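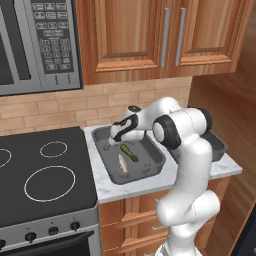

Kitchen task in simulation, arm over the tray with the cucumber and the fish

Parallel or soft fingers for mixed food items in sim?

Posted by garstead_bench, 2026-02-23

I'm comparing two grippers on the same white arm in a simulated kitchen. One is the plain parallel gripper from Rerance, the other is the Murín model with compliant pads. The task is to pick an item out of the grey tray set into the worktop and move it to the second bin further along. Same controller and same start pose for both.

I ran 100 episodes with each. On the cucumber there is hardly any difference. On the fish the parallel one gets 72 and the Murín one is well behind, which is the opposite of what I expected. The fish is small and slender, and I thought softer pads would help. Is this a fair comparison or is my setup wrong somewhere?

brarnis_user

Check your contact settings before you blame the gripper. Compliant pads are hard to model, and a lot of the files people share just use a rigid finger with high friction, or a spring that is far too soft. With the second kind the pads fold round a thin object and it slides out at the bottom.

Try a smaller physics step and log the contact force on both fingers. If the force jumps about while the gripper is closed, the numbers don't tell you much about the hardware. I had this on the Brarnis arm and had to throw away 3,000 episodes.

Also look at the approach. The fingers come straight down into a deep tray, so if the Murín fingers are wider at the tip they may be touching the floor or the side before they close – plot fingertip height at the moment of closing, for each gripper separately.

tinplate

Parallel is better for small stuff. I wouldn't bother with soft ones.

lowbench_m

I'd disagree with the post above, it depends on the object and on the closing width. Line the fingers up across the body of the fish instead of using one fixed wrist angle for everything. The cucumber lies diagonally and the fish doesn't, so a single angle will suit one of them more than the other. Give each gripper 5 wrist angles and compare the best result from each.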